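Otthorpe Cell: Software for Two Arms and Soft Things
Gallery, page 2
Posted Feb 5, 2025 by Chaminda Kanagaratnam

Welcome to the second page of our gallery. The first page was about mechanics and wiring. On this page I write about the software that moves the two arms when they handle towels and other cloth. I will try to use simple words, as several readers wrote to us that the first page was difficult to follow without a background in machines.

Our software is called Follari. It has a part that looks, a part that decides, and a part that sends commands to the joints. The looking part receives pictures from the fixed camera and from the cameras at the wrists. The deciding part takes these pictures together with the present joint angles and gives back a short plan for both arms. We call this plan a chunk. A new chunk is ready every 80 milliseconds, and the old one is blended into the new one so that the arms do not jump.

A rigid box has one position and one direction, and you can write them down in a few numbers. A towel does not let you do this. When one corner moves, the rest of it follows in its own way, and the print on the fabric bends together with it. For this reason we do not make a model of the towel. The network learns from recorded work of human operators, and for the cloth task we have now over 2,000 recordings. Letters and cartoon figures on the fabric were a difficulty for our earlier detector, which liked to take a printed line for a fold.
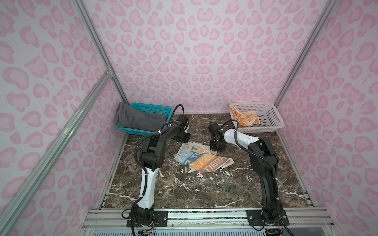

Both grippers are turned down at the far side of the crumpled towel. 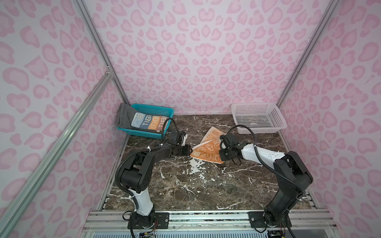

The orange cloth has one gripper at its left end and the other at its right edge. 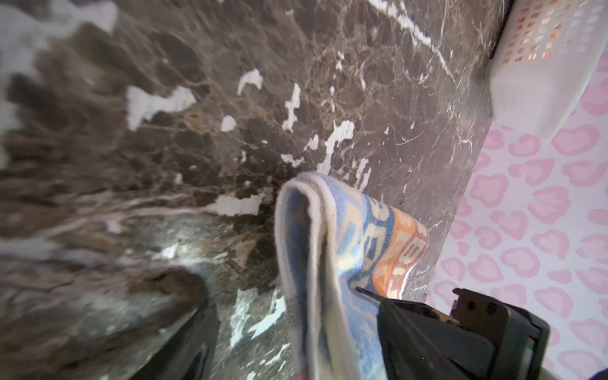
Wrist camera: folded towel between the gripper fingers, white basket in the upper corner.

Some notes for those who work on similar software.

Timing. The fixed camera and the wrist cameras do not deliver their pictures at the same moment. In the beginning we simply took the newest picture from each. The result was that the network sometimes saw the gripper in one place and the joint angles told it another place. Now every picture carries a time stamp, and the program Dierckx (our small recording and synchronization tool) chooses the joint angles which belong to that time. It was two weeks of work, and I would do it again before any other thing.

Two arms, one plan. We tried to give each arm its own network. Each arm alone was good, but together they pulled the cloth with different speed. At present one network plans for both, and the collision check runs after it as a separate step. If the grippers would come too near to each other, the check slows down both arms together. It never stops only one of them, as this can pull the fabric out of the other gripper.

Grip force. We do not have a force sensor in the fingers. The controller reads the motor current and compares it with the current of an empty closing movement. With thick terry cloth this is sufficient. With thin cloth the difference is small, and the program is often not sure if there is something between the fingers. We are still thinking what to do here.

Shiny ground. Reflections and bright veins in a stone pattern can look to the network like the white border of a towel. We did not remove the pattern from the training data. We added more recordings with different light, and in August we also began to change brightness and color at random during the training. The false grasps next to the cloth became less frequent, but they still happen, mostly in the late afternoon when the sun comes from the side.

Labels. Every recording gets a short sentence that says what the operator was asked to do. We had people writing the same task in many ways, with "fold," "fold up" and "make it flat and fold" all in one folder. This is not bad for the language part, but it made searching very slow for us. Dierckx now suggests a sentence, and the operator may change it.

Replay. Any recording can be opened in the Bremutano viewer, which shows the camera pictures beside the planned and the real joint movement. When the two lines go apart by more than 2 degrees, the viewer marks the place in yellow. I use it every morning with my first coffee.

The next work is a cleaner way to begin again after a failed grasp. At the moment the arms go back to their home position each time, which costs much time and makes the operators impatient. We have planned 1,000 more recordings that begin in the middle of a mistake.

Page 1: Mechanics and wiring
Page 3: Training computers and storage (in preparation)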